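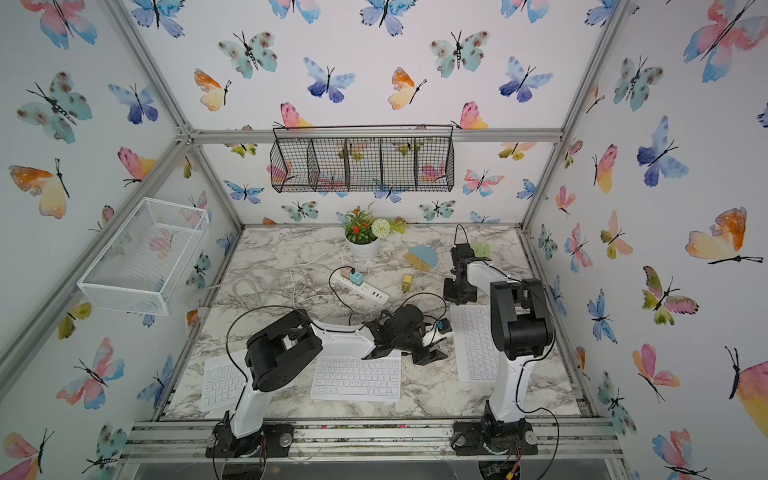 Tasthorpe Roadside Meadow Project
Progress report to the Stekska Fund
Submitted 2022-04-07

Summary

We said we would turn the strip of county land along the Flendomley road into a meadow that butterflies would want to visit. We now have the strip, the permission, the seed in the ground and a sign. The butterflies have been informed.

Site preparation

The strip was mowed short in August and covered with black plastic to kill the fescue. Fescue does not die easily. When we pulled the plastic in the fall, most of it had gone a satisfying shade of straw, except along the ditch, where it looked better than it had in years. We have marked that section for a second round this summer and moved it to the end of the planting map, where it can think about what it has done.

The soil test came back low in nearly everything, and we were congratulated on this by the extension office. Native wildflowers do well in poor ground and weeds do a little worse. This is the first time the project has been praised for a lack of resources, and we mention it in case the Fund would like to hear that it cuts both ways.

Seeding

We sowed before the first hard frost so that the seed could spend the winter getting cold and wet, which most of it needs. The mix is butterfly milkweed, purple coneflower, wild bergamot, little bluestem, black-eyed Susan and two asters for the late season. The supplier, Sial Seed, was out of one of the asters and sent extra black-eyed Susan in its place. Anyone who has grown black-eyed Susan will know we were in no danger of running short. The missing aster has been credited to our account and will go in next fall.

As of this week there are seedlings. Some are ours. The bergamot is easy to pick out by crushing a leaf and smelling it, although this is hard on the bergamot. The milkweed is not up yet and we don't expect it until the ground warms.

Species and expectations 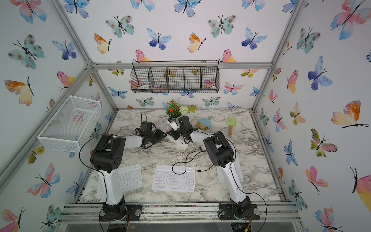
The proposal promised a baseline survey, and the baseline is modest. We walked the strip last summer before the mowing and recorded 47 butterflies over the whole season, nearly all of them cabbage whites, with a few skippers and one monarch that was plainly on its way somewhere else. It seems only fair to warn the Fund about color. People who have grown up with the wallpaper sort of butterfly, in watercolor blue, teal, pink, orange and yellow, packed onto every wall with a neat little black body apiece, may find a Tasthorpe skipper hard to love. It is brown. It sits on a brown seed head and holds its wings at an angle that suggests a folding chair. We are fond of it all the same, and it is the species most likely to move in first, provided the bluestem takes. Pink is not available locally at any price.

Next to the ditch we did find sulphur butterflies feeding on clover, and we are leaving a patch of clover unplanted for them. This was not in the original plan. The sulphurs had not read it.

Money

Spending to date is $3,591, against seed, plastic, soil testing, the sign and the rental of a drop spreader that had to be taken back and exchanged for one that dropped. The sign came in over its line because the first version spelled Flendomley with one too many letters, and the printer's view was that this was our handwriting. The balance is enough for the ditch section and the fall aster. It is not enough for a bench, and we have stopped bringing up the bench.

Public response

Mixed and improving. We had one letter asking when the county intended to clean up the mess and another asking if the plastic was art. Since the sign went up, the letters have mostly been about the sign. The highway crew has agreed not to mow within 100 feet of the markers until the seed has set, and has kept to this so far, though it has yet to be tested by grass of any height.

Next steps

High mowing in early summer to keep the weeds from shading the seedlings. Second covering of the ditch section. Monthly survey walks on the same route as last year, beginning when the weather allows. First-year wildflowers put most of their effort into roots, so a visitor this season will see leaves and a good deal of dirt. We would suggest that the Fund's site visit be scheduled for next year, or that it include lunch.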